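Caring for a Home Collection of Horror and Monster Films
Household Advice Sheets - Film and Media at Home
Issued by the Wernton Film Library

Members of the public often ask the Library how they should look after older films kept at home. Most of these are creature features, castle pictures and late-night double bills on videotape or disc, bought secondhand and stored wherever there was a shelf. The advice below is drawn from our own practice with the Swanepoel Bequest, a gift of 318 horror titles on tape and disc, of which 83 had to be cleaned before they could be played.

Before you begin

Work in a clean, dry room away from the kitchen. Clear a table, wipe it down and let it dry fully. Wash your hands and dry them well. Lint-free cloths, distilled water, a soft brush and a pencil are enough for most jobs.

Remove price stickers from outer cases only. A little warm air from a hair dryer on its lowest setting will soften the glue on a plastic case. Peel slowly from one corner. Do not use heat on a cardboard sleeve, and do not use it on any case with the tape or disc still inside.

Small parts and supplies

Loose items are easily lost during a long session. Case hubs, spare label sheets, cassette screws and folded inserts should each have their own place, and a divided box that can be seen through saves a good deal of searching.
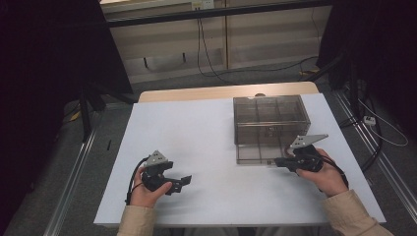
A clear, tinted box with compartments on a white tabletop.

Return every part to its compartment before opening the next case. Screws from different cassette shells are not always the same length, and a long screw driven into the wrong hole can crack the shell.

Cleaning discs

Hold the disc by its edge and center hole. Blow off loose dust with a hand blower. If marks remain, dampen a lint-free cloth with distilled water and wipe in a straight line from the center toward the outer edge. Never wipe in circles. Dry with a second cloth in the same direction.

Window cleaner, furniture polish and toothpaste are all still recommended in some quarters for scratched discs. The Library does not use any of them. A deep scratch is best left alone until the disc has been tried in a second player, as machines differ a great deal in what they will read.

Cleaning tapes

Look through the cassette window under a good light. White or gray powder on the edge of the tape pack may be mold. Place such a cassette in a sealed bag, keep it away from the others and do not play it. One moldy tape can spoil a player and every tape that follows. Cleaning moldy tape is a job for a specialist.

Sound tapes need very little. Brush the shell, wipe it with a barely damp cloth and leave it on its side for an hour. Wind it from end to end once without stopping, then rewind to the start before putting it away. Tapes left stopped halfway through a film tend to pack unevenly.
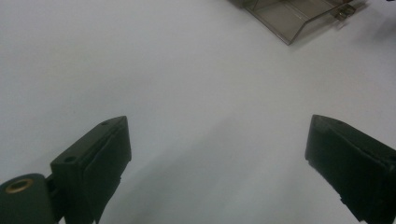

Should videotapes be stored flat or standing up?
Standing up, like books, with the full reel at the bottom. Tapes laid flat can settle against one side of the shell, and the edge of the tape may be damaged over time.

Shelving

Choose an inside wall. Attics, garages and basements are unsuitable in nearly every home. Shelves should be firm, with a gap of 2 inches behind them so that air can move. Keep tapes away from loudspeakers, which contain magnets. Posters and lobby cards should be kept out of direct sun, and the same rule applies to printed sleeves - red inks fade first, and a great many monster covers depend on red.

Arranging the titles

Order by title is simplest for a small collection. Horror films cause some difficulty under this system, as many were released under two or three names in different countries. Choose the name printed on the copy you own, and enter the other names in your list. Series may be kept together in order of release. The Porcombe branch, with more than 4,000 titles on open shelves, files by title throughout and keeps series order in the catalog only.

For each copy, record the title, year, format, running time, language and condition. Note whether the version is cut or complete if this is known. Write in pencil on the insert and never on the disc itself.

Yearly check

Set aside an afternoon each April. Wind each tape once, wipe the shelves and look over a few discs for haze or spotting. Update the list as you go - it will also be useful if an insurer ever asks for one.

Printed copies of this sheet are kept at the Porcombe and Vostel desks. Related sheets: Storing Film Posters; Connecting an Older Player to a Newer Television.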